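Robotics Club – minutes of the regular meeting
8 October 2021

Present: Édgar Betancur (chair), Yolanda Escobar, Heriberto Huamán, Duván Chambi (minutes)
Excused: Rasmus Hunt

1. Minutes of the last meeting
Approved with one correction. The spare battery was borrowed by the Fana team and not by the Clovard team.

2. Shop counter project
Yolanda reported on the card task. The robot has to take one card out of the wooden shelf and give it to the customer at the counter. She said that the approach to the shelf is now repeatable, but the fingers still come too low when the arm starts from the left. Heriberto thinks the problem is in the wrist angle and asked to keep the start position the same for all tests until next meeting. Agreed.

There was a longer discussion about the order of the cards. Édgar would like to have them sorted by theme, as in a real shop. Yolanda prefers to keep the HOTEL card where it is – the large letters are easy for the recognition program, and all the training pictures of the last two weeks were made with this order.
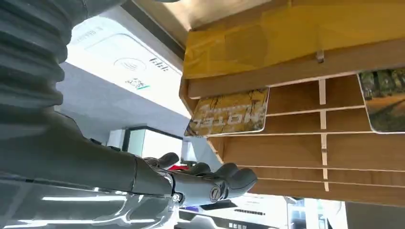
Decided: the order of the cards stays until the competition in March. After that we can discuss it again. If somebody takes a card out by hand, please put it back in the same slot and write it in the log.

Duván has finished cleaning the recordings. From 2,523 recordings he removed 137, mostly where the arm was stopped by the operator before it reached the shelf. Heriberto asked if the removed ones are saved somewhere. They are, in the folder "Cáceres old".

3. Reflections
The program sometimes loses the edge of the shelf when the ceiling lights are all on. Duván proposed to train with both light settings. Édgar is not sure that we have time for this. Yolanda will make a short test and send the results by e-mail.

4. Money
The order at Fultik (finger pads and screws) was not sent yet, as the school office needs a signed form. Édgar will sign it tomorrow. The travel money for March is still open.

5. Other
New members may operate the arm only together with a person who has done the safety lesson. Rasmus offered by e-mail to give the lesson again – date to be fixed.
The key of the room must go back to the reception each evening. It was forgotten again.

Tasks
Yolanda: test with the two light settings
Heriberto: wrist angle, write down the start position
Édgar: form for Fultik, question about travel money
Duván: copy of the cleaned recordings for Rasmus

Minutes: D. Chambi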